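I finally made it to the Skolanel open day! My friend Aminu Balogun has been telling me to go ever since he dragged his kids there in March, and I kept saying yes, yes, next time. Well, 15/07/2022 was next time.

The building is half the fun. It went up in 1912 as the Samwood mill, and you can still see the old name over the side door if you stand across the street and squint. Parking is terrible, so take the bus. I circled for 20 minutes and ended up behind the feed store.

Inside they had 3 rooms open. The first was mostly posters and a table of cookies (the ginger ones were gone before I got my coat off). The second had Rendik, a little cart that carries parts up and down the hallway and says "excuse me" in a voice just like my dentist's. Kids kept stepping in front of it on purpose, and OK, so did I.

But the room I'd come for was the one with the arm. They call it Bai, and Kusum Shakya was running the demo. The job was sweeping up a small mess on a table, which sounds like nothing until you try to think through every single piece of it. How hard do you push? Where do you start? Round things roll off and the fine stuff just smears along, and you need a different touch for each. I've been wiping down counters for most of my life and never gave it a thought.
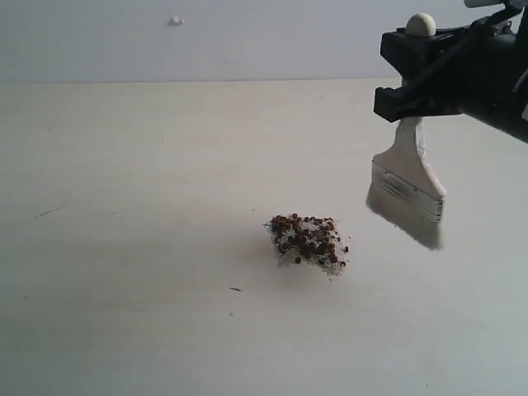
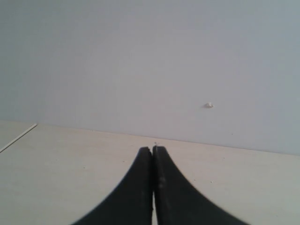

Bai's work table, and the arm up close:

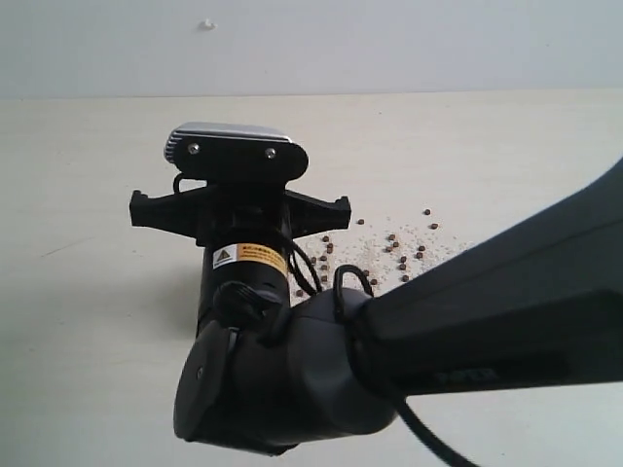 I asked Kusum way too many questions. She said the brush took them longer to settle on than anything else, and that she now has opinions about bristles she never wanted to have. A man next to me asked if it could do his garage. She told him to come back in a few years.

I stayed for 2 rounds of the demo and then got chased out by my parking meter. They're doing another open day in the spring, with Rendik again and maybe a soldering table for beginners. Aminu is already signed up, and I told him to put my name down too.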